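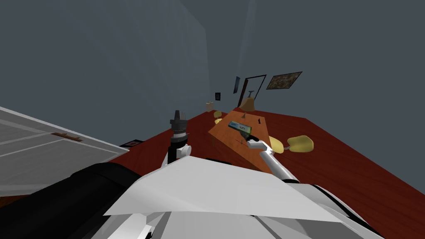 Report on the Visit to the Sketetti Learning Laboratory, Grenwood

In November a delegation from the Wainwright Institute visited the Sketetti laboratory at Grenwood at the invitation of its director, Dr. Lucero Paucar. The purpose of the visit was to see how the laboratory gathers the examples from which its household robots learn, and to consider whether the Institute should take part in the next round of collection. The delegation was made up of Ashok Mathur, Keith Marsden and the writer of this report.

Arrival and introduction

The group was received at 9:30 a.m. and given a short introduction in the ground floor meeting room. Dr. Paucar explained that the laboratory collects its examples in two ways. Operators guide real machines in a workshop at the rear of the building, and a larger group works entirely in simulation, guiding a computer model of a humanoid robot through furnished rooms. The greater part of our visit was given over to the second group.

The simulation room

The simulation room holds a row of operator stations, each with a headset, a pair of hand controls and a screen for the supervisor. The operator sees the room as the robot would see it, with the body and both arms in view, and the screen shows the same thing. When the robot leans, the whole room leans with it. Mr. Marsden found this hard to follow at first, and was told that new operators usually spend their first two days on practice tasks that are not kept.

The task under way during our visit was set in a dining room with a wooden table and yellow chairs. The operator was working with the right arm on a flat green box lying on the tabletop, while the left gripper was held upright. We were told that this family of tasks covers reaching for, lifting and moving small goods, and that the starting position of the box is changed between attempts.

Liam Mellor, who supervises the morning shift, described how a session is run. The operator reads a one-line instruction, carries it out, and marks the attempt as complete or failed. Failed attempts are stored separately. A number of them are later used to teach the system how to recover after a poor grasp, and Mr. Mellor asked us to note that operators are not judged on how many they produce.

The target for the dining room tasks is 3,000 accepted examples. At the time of our visit, around 2,000 had been accepted.

Review and labeling

After a break the delegation moved to the review office, where Roy Haworth leads the checking of recorded examples. Each one is played back in full by a reviewer who did not record it. The reviewer confirms that the written instruction matches what was done, trims idle time from the start and end, and rejects any attempt in which an object has passed through another or moved without being touched. Faults of this kind belong to the simulator – the operator can do little about them – and they are reported to the software team each afternoon.

The checking is supported by a program named Pastar, developed within the laboratory. Pastar sorts new recordings by length and by the path of the arms, so that very similar attempts are reviewed together. Mr. Mathur asked whether this might lead reviewers to favor one way of doing a task. Mr. Haworth agreed that it was a concern and said that a sample is now drawn at random for a second reading.

The laboratory has 27 rooms in its simulated set. Several share furniture, and Dr. Paucar acknowledged that more variety in tables and seating would be useful. The Institute's own collection of measured interiors was discussed in this connection.

Matters raised

The delegation asked how well lessons learned in simulation carry over to the machines in the workshop. Dr. Paucar replied that reaching carries over well and grasping less so, particularly with soft packaging. Figures were not available to be shared.

Mr. Marsden asked about operator comfort. Sessions in the headset are limited in length, and operators may stop at any time without giving a reason.

Follow-up

Mr. Mathur will send the laboratory a list of interiors suitable for conversion. Dr. Paucar will provide the written instructions used for the dining room tasks, together with the reviewers' checklist. The delegation thanks the staff at Grenwood for their time. A return visit to the workshop, which was closed for repairs to the floor, has been offered for the spring.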